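Bench notebook, hands comparison
Monday, Cirdale annexe, started 9.40

Dorkov hands went back on both arms first thing. That leaves the Mellotetti pair in their box until the afternoon, where they look much better than they perform. Wrist plates needed the longer screws again. I wrote this down last time, in a different notebook, evidently for the pleasure of writing it.

Today is the bin job. The left hand picks up a bag of packaging, the right hand steadies the bin by the rim, the bag goes in. We chose it in May on the grounds that it was easy and could be finished before the proper tasks. We are still doing it.

Controller is the Spahić build with the soft close turned on. Finger current limit is 322 in whatever units the panel believes in (the manual says mA, the panel says nothing). At the default the fingers shut on film as if it owed them money, and then the bag comes up with a hole in it. At 322 they stop sooner and the thumb doesn't wander underneath.

First five attempts, notes as I went:

Thumb landed outside the fold, pinched air, closed very firmly on it. Reported a successful grasp.

Better. Left hand had the bag but the right hand pushed the bin along the floor before it got a finger over the rim. Slowed the approach on the right.

Good pick, good rim. Released too high and the bag caught on the back of a finger. Static, I think. Crumpled film clings to these fingertips and the Dorkov has no way of shaking itself off, short of me leaning in.

Same as the previous one, with more dignity.

Went in. Changed nothing, so learnt nothing, but wrote it down in large letters.

The rim hold is where the multi-fingered hand earns its price. The old two-jaw gripper could hold the bin only if it met the rim square on, and a round bin has views about that. With the Dorkov I can come in from the side, let the fingers drop over the edge and stop worrying about the angle. Bag over the left side of the mouth, right hand out of the way, which also keeps the wrists from knocking together.

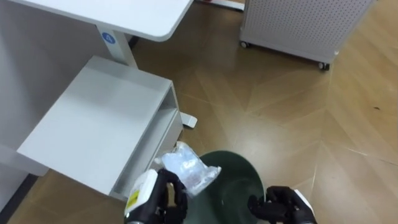
Afternoon: Mellotetti pair

Swapped over by 2.15. Lighter, quicker to close, and quieter to the point that I checked they were powered. Ran 10 with the same bag and bin.

They let go of film far more cleanly. The fingertip rubber is harder and nothing sticks. They also let go of film when not asked, which happened on three of the 10, all on the way across to the bin. Raising the grip force cures it until the tendons warm up, then it comes back.

Rim hold poor. The little finger has no drive of its own and copies its neighbour, so it sits on top of the rim and lifts the others off. Taped it back for the last two runs. Improved. Not something I'd like to put in the report.

Price for the Mellotetti is 1,399 a hand against rather more for the Dorkov, and that will be the first line anyone reads, so the taped finger had better be the second.

To do: harder fingertip sleeves for the Dorkov, try release with a small wrist roll, ask Spahić whether the grasp flag looks at anything besides motor current. Long screws to live in the box with the hands. Label the box.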